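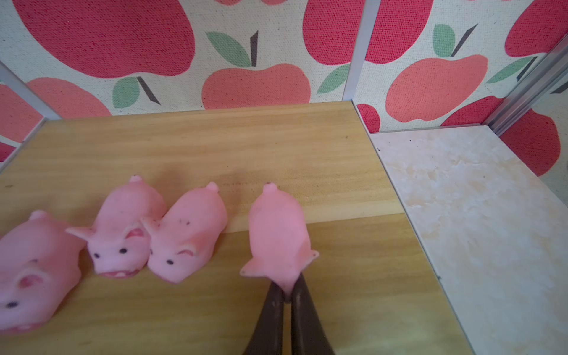
Friday at the toy warehouse, and I am being outperformed by something that never asks when lunch is.

I've packed orders at Ruvness for long enough to have opinions about tape. In March they gave us the arm. Management calls it Kasix, after the software, and the rest of us call it worse. Its job is picking small rubber animals and putting them where they belong. That used to be my job. Now my job is watching it do that and pressing a green button when it sulks.

The pay is the same, I'll give them that. My wrists have stopped aching too. What went missing is the talking. Four of us used to stand at one bench and complain through 2000 pigs a shift. Now we're spread out, one to a station, 30 feet apart, and you can't gossip at that distance without the supervisor joining in.

We also got a training course. It had 17 modules, one of them on "partnering with your robot." I passed. The certificate has my name spelled wrong.

Next month they want me on the Cummont line, which does ducks.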